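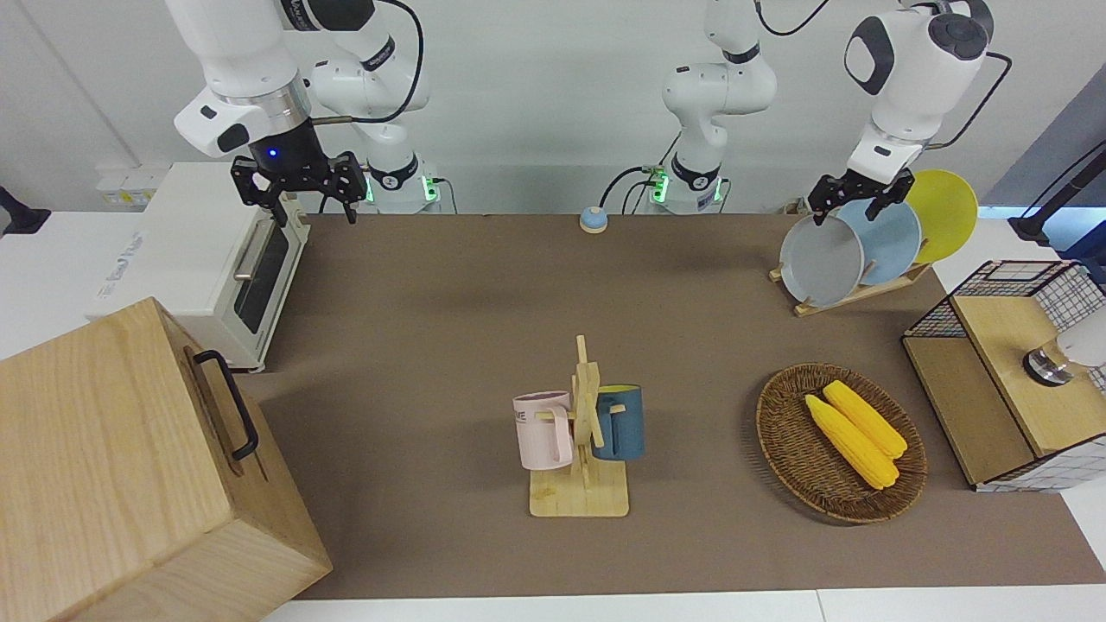

Iolanda Batista starts every open day with the same warning, which is that the robot is slow and that people who came to see something fast should go and get a coffee first. She runs the demonstration room at Vilau, a small company on the second floor of the old Stekness building, and on the afternoon I visited she gave the warning twice, once for the people already in the room and once for a family that came in late. Then she went over to the table. It is set up as a piece of a home kitchen, with a toaster oven at one end, a mug tree with two mugs on it, two ears of corn in a wicker basket and a wooden dish rack holding three plates. Two white arms reach over it from the back. "I wanted things people have in their own kitchen," she said. "If I put out metal blocks, visitors nod and walk on. If I put out a mug, they tell me how they would pick it up."

The open day was on 6 March 2023, and 60 people had signed up for the afternoon. They came through in groups of nine, which is as many as the room holds if everyone is to see the table. Vilau does this twice a year. The next one is planned for April, because the fall date was canceled when the elevator was out.

Batista trained as an occupational therapist and spent years in a rehabilitation clinic before she changed jobs. She still talks about the table the way a therapist would. She calls the plates "the plates job" and the mugs "the mugs job," and she has opinions about which one is harder.

"Everybody says mugs," she told me. "The mug has a handle and it hangs on a peg, so you have to lift it and come away from the post at the same time. But I think plates are worse. They stand close together and the one behind is touching the one you want, or nearly. With your own hand you feel that. You slide a finger in. A two-finger gripper has to come down in the right place to start with."

The demonstration itself took 40 minutes for each group, including questions. Joaquim Amaral, the engineer who looks after the arms, sat at a desk to one side with a laptop and said very little during the first part. When I asked him later what he had been watching, he said mostly the wrist angles.

"If the wrist is turned a little wrong over the rack, you don't see it from where the visitors stand," he said. "I see it in the numbers. I can stop it before it touches anything. I would rather stop and start over than have a plate on the floor in front of children."

Had that happened? "Last year. A bowl. We took the bowls out."

There is a small round button with a light blue top in the middle of the mat, and most of the groups asked about it. Batista said it is a call button, the kind a person at home might press to ask for help, and that pressing it is one of the tasks on the list. A boy in the second group wanted to know whether the robot would press it if it needed help itself. Amaral said no, it would just stop, and he would have to get up.

I asked both of them about the list. It has 80 tasks on it, they said, and most are very short: put a plate in the rack, take a mug off the tree, move one ear of corn out of the basket, open the oven door. Some of them work nearly every time and some don't. Batista would not give me a success rate for the whole list, and said that a single figure would be misleading when the tasks are so different from each other. Amaral was a little more forthcoming.

"The corn is good," he said. "The corn was bad for a long time. It's long and it's bumpy, and if you take hold too near one end it swings. Now it goes for the middle. The oven door is so-so. The handle is fine, but the door pulls back on you and the arm has to follow it around."

The company's main customer so far is Cornier, which runs assisted living apartments and is paying for part of the work. Gervásio Dantas was there for them and stood at the back through three of the groups. He told me he was less interested in what the arms did than in what the visitors asked.

"They ask what it costs, they ask if it's safe, and then the older people ask if they can tell it to leave them alone," he said. "That last one I wrote down. We had a meeting about it already, but I wrote it down again."

He does not expect to see arms like these in an apartment soon. The table is bolted down, he pointed out, and apartments have carpets, cats and people who move the toaster. Batista did not disagree. She said they shift things around on the mat between sessions for that reason – the basket one week on the left, the next week on the right – and that it had set them back more than she expected.

The last group left a little after five. Amaral went through his notes from the afternoon and Batista put the leaflets back in their box. She has asked for a lower table before April so that someone in a wheelchair can see the mat properly. The order is in, she said, and she is waiting to hear about delivery.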